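Pan lids are taking over my kitchen – how do you store yours?
Forum: Small Kitchens > Storage and Sorting

tansy_and_rye
Started this topic
OK I give up on the lid drawer. Every time I want one it's an avalanche.
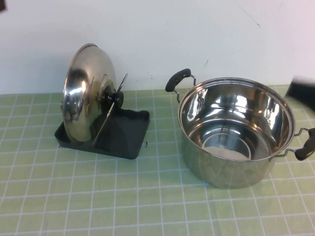

Background, so you don't all say "get a bigger kitchen". Rental, galley, 616 square feet for the whole apartment. One deep drawer, two uppers, and the cabinet under the sink which is mostly pipe. I cook every night for three people and I'm not getting rid of the stockpot so don't start.

What I want to know: lids standing up on the counter, lids inside a cabinet door, or lids stored upside down on their own pots? Have tried the last one. Hated it. The stack gets tall and wobbly and the knobs scratch the pan underneath.

Budget is small. No drilling into tile, landlord is strict.

mcgill_st_attic
Upside down on the pot is the right answer and I'll die on this hill. Put a dish towel between. No scratches. Costs nothing.

tansy_and_rye
Towel slides. Also then I have a towel in my pan that smells like cabinet.

brothday
Door. Always door. Two adhesive hooks per lid, low down, so the rim sits in them like a shelf. Mine have held four years. Wipe the door with rubbing alcohol first and leave the hooks alone a full day before you hang anything, people skip that and then complain.

okra_winfield
^ did this, lost a glass lid at 2 am. Sounded like a break in. Not doing it again.

brothday
Did you leave them the full day

okra_winfield
I left them like an hour

brothday
well

Senyo Amoah
I ran the kitchen at a community dinner place for a long time so here is how I think about it, take or leave.

Store lids by how often you touch them. You probably use two. Those two live out by the stove, upright, where one hand can get them while the other is stirring. The rest can be a pain to reach, it doesn't matter, you want them once a month.

At Pasimgate (the dinner hall) we had a wire rack over the range and every lid we owned was in it. Looked great. Grease on all of them, even the ones we never used, so somebody was washing clean lids every week. Cut it down to four and the rest went in a bin under the prep table. Much better.

Second thing. See how many of your lids fit more than one pan. My ten inch fits the skillet, the saute and the small dutch oven. I gave away the other two and haven't missed them.

tansy_and_rye
That's a good point about the two. Mine are the 10 inch glass and the little saucepan one. Everything else is basically pasta night and holidays.

pickle_deputy
Or, hear me out, one universal lid. The flat silicone kind with the stepped rings. I have a Rallden, got it in July, fits everything from the milk pan up to the big skillet. Threw out the rest.

mcgill_st_attic
Universal lids leak steam all over. Rice comes out crunchy. No.

pickle_deputy
My rice is fine??

mcgill_st_attic
Your rice is fine because you use a rice cooker, you said so in the rice thread.

pickle_deputy
...ok but everything else is fine

lowtide_lorna
Counter space is the thing though. Tansy how much counter do you have by the stove? If it's a foot or less I would not give it up to lids. I had a standing rack, moved it six times a day to chop an onion, finally put it in the closet and now it holds mail.

tansy_and_rye
Left of the stove a foot and a half. Right side is the sink. So yeah it's tight. Coffee maker is there already.

lowtide_lorna
Move the coffee maker to the top of the fridge? Mine's there. You have to reach a bit for the water.

okra_winfield
please do not put hot water above your head

lowtide_lorna
I'm tall

brothday
Another one for the drawer, if you keep the drawer. Spring tension rod. The kind for little cafe curtains. Wedge it front to back or side to side, leave a gap as wide as a lid, lids stand up in the gap. No tools, landlord never knows. I used two rods in mine. Put the biggest lid at the back and all the knobs facing the same way, that's what makes it work, otherwise they fight eachother.

Check your drawer height first. Tall knobs catch on the frame. You can swap the knob for a low one, they are just one screw.

tansy_and_rye
Oh. OK that I haven't tried. Drawer is deep, it's the only good thing in this kitchen.

quietcolander
Seconding the rods. Don't get the really thin ones, they bow in the middle. I got the Budier ones and they've been solid, rubber ends. Odoi ones popped loose every time I shut the drawer hard.

pickle_deputy
I have Odoi rods in the shower and they're great

quietcolander
The shower isn't getting slammed shut

Senyo Amoah
Rods are good. If the drawer bottom is slick put down a strip of shelf liner or the lids will walk forward. Cork works too. Don't use the sticky foam, it holds crumbs and you will never get it clean.

mcgill_st_attic
I still say towel.

grapefruit_hr
Reading this with 784 unread emails and no clean pans. Does anyone just... not use lids? I put a sheet pan on top of whatever. Covers two pots at once. Sheet pans are flat and already live in the oven.

brothday
That's kind of smart for pasta water. For a braise no, too much drips back off the sides and onto the stove.

okra_winfield
I do the sheet pan thing too, also a dinner plate. The plate gets HOT. Use a mitt, learned that one.

tansy_and_rye
Update December 25, 2020, yes I'm posting on the holiday, the roast is resting. Did the rods. Two of them, side to side. Drawer shuts! Had to swap the knob on the stockpot lid, the old one stuck up too far. The two everyday ones are standing by the stove and the coffee maker scooted over a few inches. So I went half Senyo, half brothday.

Liner is on order. They do walk forward, he was right.

brothday
Knobs same way?

tansy_and_rye
Knobs same way.

mcgill_st_attic
Glad it works. Give it till spring, the springs in those rods get tired.

quietcolander
Mine are going on three years. Just give them a twist tighter now and then.

lowtide_lorna
What did you do with the leftover lids, the ones with no pan? I have a bag of them I keep moving from apartment to apartment

tansy_and_rye
Had three. One's under a plant now. Other two went in the free box downstairs and were gone by dinner, so someone out there has pans with no lids.

lowtide_lorna
ok taking my bag down tomorow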